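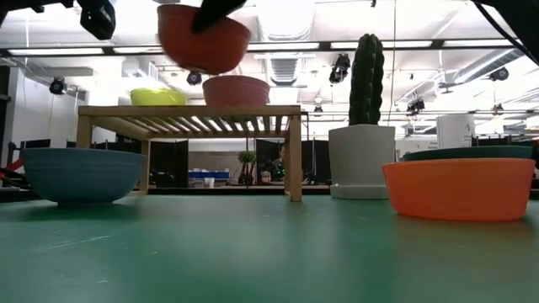

¡Hola, Yevhen! Te cuento cómo va lo de los cuencos de Landcombe, que este mes de febrero ha dado para mucho. El catálogo de colores está casi cerrado y el estante de lamas por fin tiene su sitio, con el cactus al lado en su maceta blanca (¡qué bien queda!). De los 340 euros de menaje quedan 15, así que no pediré más hasta la primavera.

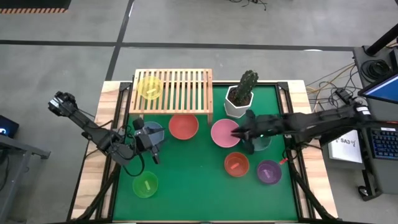
Con Sivaprasad Lobo he repasado las tandas de ordenar y recoger: llevamos 2616 anotadas, y él insiste en separar las del estante de las de la mesa. Me parece bien, aunque nos obliga a rehacer la hoja de Vorkeck entera.
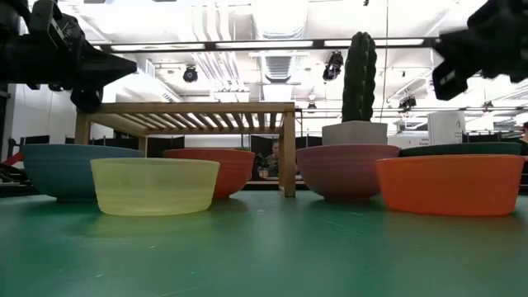

Lo que sigue flojo es el vocabulario. Yo escribo «rosa», él escribe «salmón», y luego no hay quien busque nada. Quiero fijar 8 nombres de color y pegarlos en la pared antes de pasarle la lista a Achterberg.
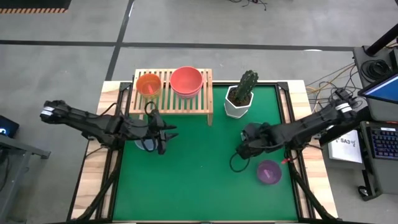 Estante con dos recipientes, naranja y rojo coral; el morado, sobre el tapete verde.

La hoja corregida te la mando en cuanto Sivaprasad revise los rosas.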